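Gripper comparison group: minutes of meeting, 16 June 2025
3 shares | 2 comments

Present: five members. Apologies: one, plus the Ivum site.

1. Minutes of last meeting
Agreed, with one correction. The April order was for 35 finger pads and the minutes said 53.

2. Paper handling, two arms
The Jemus fingers have now done 200 folds on the paper task. The Elleo fingers have done 53 and will carry on this week. Both sets are using the same controller settings. The group looked at the wrist camera view from the Jemus run and talked about how the two grippers share the sheet. 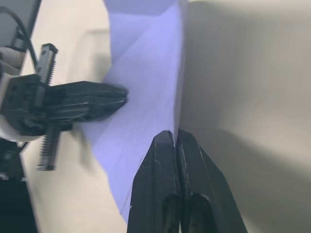

Item 2: wrist camera, paper pinched at the fold, second gripper at the left.

It was felt that the pinch at the fold is good enough. The second arm is the weaker part. On nine folds in the Jemus run it pushed too far and the sheet slipped. One member thought the approach speed was to blame and another thought it was the jaw height. Agreed to change the speed first and leave the height alone until the Elleo run is finished.

Scratches on the black fingers were noted. No change to be made for now.

3. Cameras
The Athumani camera was tried at the wrist and on a stand. The stand gives a better view of the whole sheet but loses the fold when the arms cross. Wrist position to stay for the paper task. Exposure to be turned down a little, as pale paper washes out.

4. Controller
The update stopped twice on the second arm and had to be started by hand. Log sent to Ivum, no reply yet. The old version stays on both arms until there is one.

5. Any other business
The shared bench sheet is not being filled in. Please put the finger set and the run number on every line.

Actions
Slow the second arm and repeat 35 folds.
Finish the Elleo run.
Chase Ivum about the log.

Meeting closed.

Comments (2)

benchtwo
Was the 200 all on one set of pads or were they swapped part way?

minutes
One set throughout. Will add it to item 2.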